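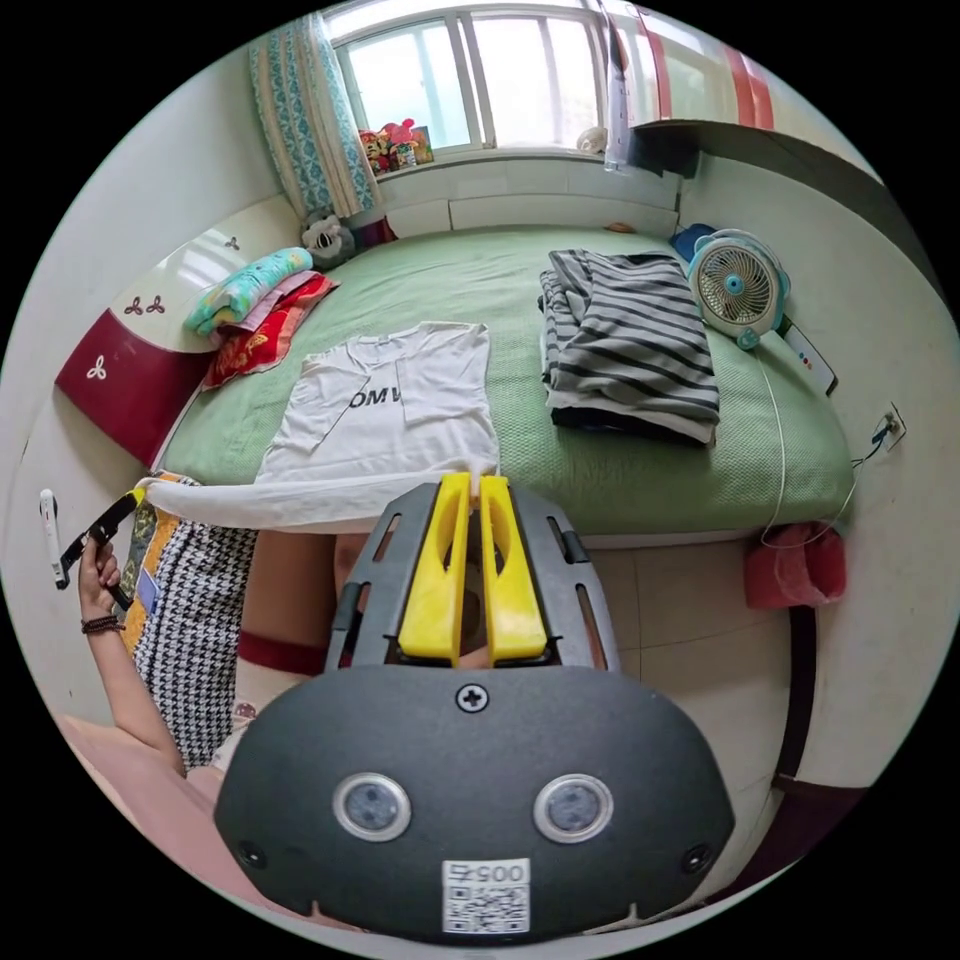
White T-shirt on the green bed, with the desk fan by the wall.

The Stendcombe textile mill holds its open day in May, and this was the first year I made it. I had a room in town for 2 nights, so I could take the full tour without rushing for a bus.

Parking is in the field behind the dye house. It costs 4 dollars and they only take cash. The gates opened at 9 and there was already a line at the ticket hut, but it moved fast. You get a paper wristband and a folded map. The map is out of date. It shows the cafe in the old boiler room, and the cafe is now upstairs over the shop.

The tour starts in the opening room, where raw cotton bales are broken up and cleaned. It was quieter than I expected, as only one line was running. From there you walk through carding and drawing. The guide stopped at each machine and told us what went in and what came out. She passed around samples in small plastic bags, and those helped more than the wall panels, which are long and printed in small type.

Spinning was the loud part. They hand out foam earplugs at the door and you should take them. The ring frames are made by Dernier and have been in the building longer than most of the staff. One of them has 32 spindles and is kept only for demonstrations and short runs. The guide let people try joining a broken thread. I tried it and failed, and so did the man after me.

After that comes weaving, on the second floor. The looms at the front make plain sheeting. The ones at the back make a waffle cloth that goes to Yip, a bedding company that takes most of what the mill puts out in that line. The guide said the waffle cloth shrinks a good deal in its first wash, so it is woven wide and washed before it is cut. I had never thought about why a cheap blanket comes out of the dryer shorter than it went in. Now I check the label.
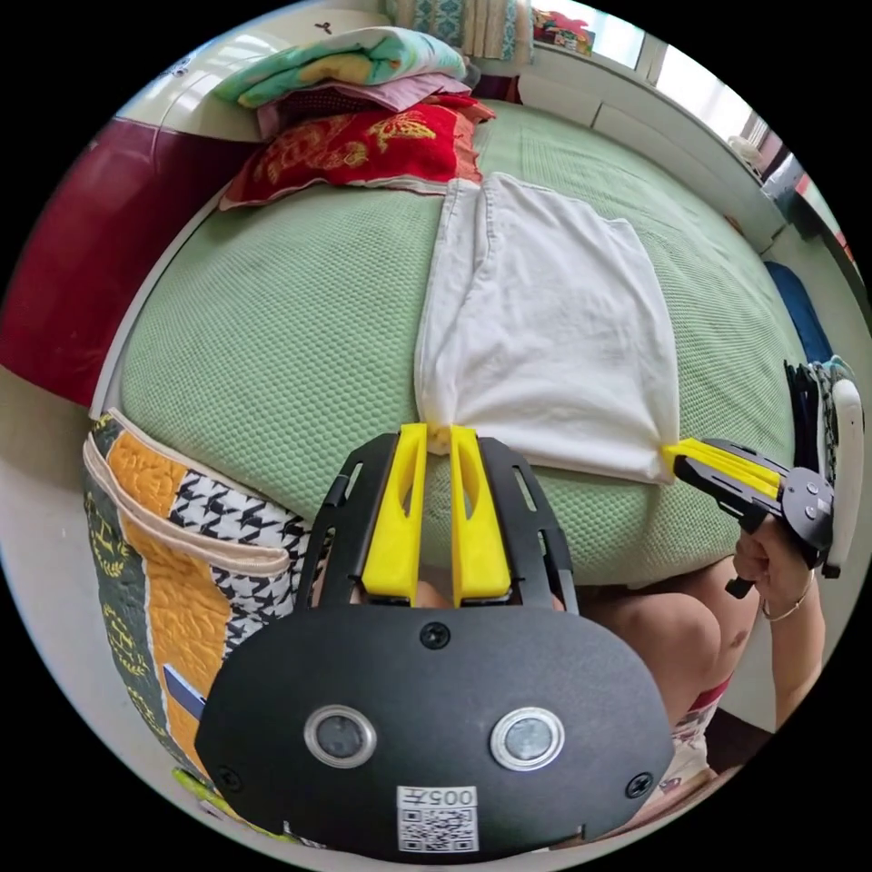 The finishing room is one floor down, and I would have liked more time in it. Cloth is washed, stretched and dried there, then looked over on a lighted table for slubs and missed threads. A flaw gets marked with a bit of red thread at the edge so the cutters can work around it. The seconds go to the shop — more on that below.

The last stop is the museum corner, with old pattern books and a time clock from the first mill on the site. There is also a model of the river before the weir was moved. The labels on the model are missing and the guide did not know much about it.

Lunch was soup and bread upstairs. The soup was fine. The tables by the window look over the millpond, and those fill up early.

The shop sells seconds by weight. I bought two pillowcases and a length of sheeting. They also stock Clokon laundry soap, which the finishing room uses for test washes. It has very little smell. The checkout was slow, with one register open and a lot of people buying full bags.

Strollers can get to the ground floor only. The stairs to weaving are steep, and the freight elevator was not in use for visitors. Wear closed shoes, as they turn people away from the spinning room in sandals. The last tour leaves at 2 in the afternoon.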